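The quiet fee creep in household subscriptions

I went through 17 months of card statements last month, which I do not recommend as a hobby. The plan was to see whether Bimstead, the app that promises to find and cancel your forgotten subscriptions, was worth its price. It says the typical customer saves some $600 a year. I wanted to know who that customer is and how they got into such a state.

My own total for things I had truly forgotten came to $223. Bimstead found less than half of it. It also flagged my water bill. 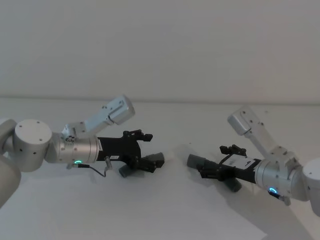 What the savings claim leaves out

The number on the home page counts a full year of every service you cancel, even if the plan had a month left to run. It also counts free trials you would have dropped anyway. I asked the company how many customers stay canceled after six months and got a link to the help pages.

Brastier, its main rival, makes a smaller claim and takes a cut of whatever it "negotiates." Read the terms on that one. A lower phone bill for three months is still billed to you as a year of savings.
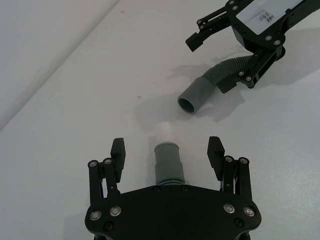
4 min read

So is there any case for these apps? A thin one. If you have several cards and a shared account, having it all in one list is handy. But your bank may already show recurring charges for free. Mine does, two menus deep, under a label I would never have guessed.

Lundis is the one readers in Villanueva keep writing to me about. It charges a flat fee up front, and I like that better, though I don't see why a list of my own payments should cost anything.

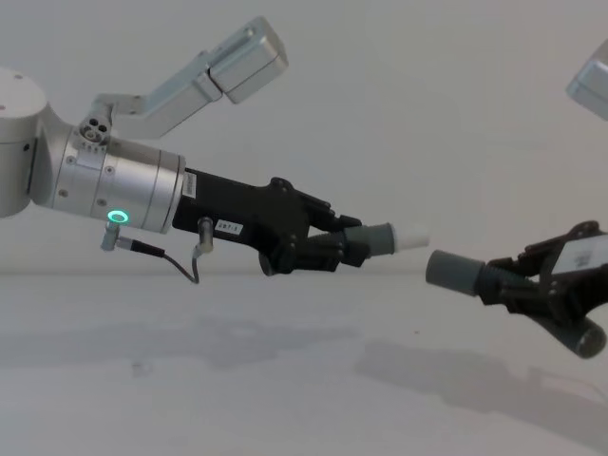
The other thing I'd check is what you hand over when you sign up. Two of the three want your bank login and keep reading your transactions until you tell them to stop. Closing the account doesn't always do it. With Brastier I had to cut off access from the bank's side, and the emails still come.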